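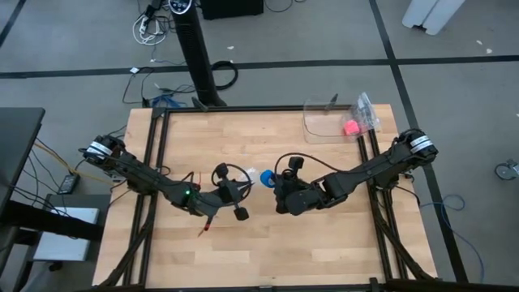 Pourquoi certains cessez-le-feu négociés par des tiers tiennent-ils au-delà de la première saison de combats ?

Leur durée dépend surtout du mécanisme de vérification prévu dans le texte et du délai dans lequel celui-ci devient opérationnel. L'identité des médiateurs et la solennité de la déclaration pèsent peu une fois ce délai pris en compte.

Figure 1. Poste de travail : établi en bois clair et deux bras robotisés noirs.

3.2 Constitution du corpus

Le corpus Drendivon réunit 196 textes de cessez-le-feu portant sur des différends territoriaux. Ont été retenus les accords écrits, signés ou endossés publiquement par les deux parties, et désignant une ligne ou une zone de séparation. Les trêves humanitaires de moins de 72 heures ont été écartées, de même que les suspensions d'armes purement locales, dont la conclusion relève de commandants subalternes et dont le texte est rarement conservé.

À ces accords sont rattachés 1327 incidents, codés selon la grille Skitano : nature de l'acte, partie mise en cause, présence d'une contestation publique, intervalle depuis l'entrée en vigueur. Un incident signalé par les deux camps avec des attributions opposées est enregistré une seule fois, l'attribution restant vide. Ce choix réduit le nombre d'observations exploitables pour l'étude des responsabilités, mais il évite de compter deux fois les échanges de tirs les plus médiatisés.

3.3 Variable dépendante et spécification

La variable dépendante est le nombre de jours séparant l'entrée en vigueur de la reprise des hostilités. La reprise est définie par l'emploi d'armes lourdes sur trois jours consécutifs. Les accords encore en vigueur à la clôture du codage, en août, sont traités comme censurés à droite. Nous estimons un modèle à risques proportionnels, avec erreurs types groupées par dyade ; les intervalles de confiance sont obtenus par 3000 rééchantillonnages.

La variable explicative principale est le délai de déploiement des observateurs. Elle est dichotomisée à 21 jours, seuil repris de la typologie de Donati. Les variables de contrôle comprennent le nombre d'États médiateurs, l'existence d'un accord antérieur entre les mêmes parties et la longueur de la ligne de contact.

3.4 Limites

Deux réserves doivent être formulées. Le délai de déploiement n'est pas exogène : des parties disposées à respecter la trêve accordent plus vite l'accès au terrain. L'instrument retenu, soit la distance à la base logistique la plus proche recensée dans le fichier Dindgate, ne corrige ce biais que partiellement. Par ailleurs, les annexes confidentielles échappent au codage, et leur fréquence varie sans doute selon les régions et les périodes. L'analyse de sensibilité présentée en section 4.3 exclut les accords dont le texte public renvoie à une annexe non publiée.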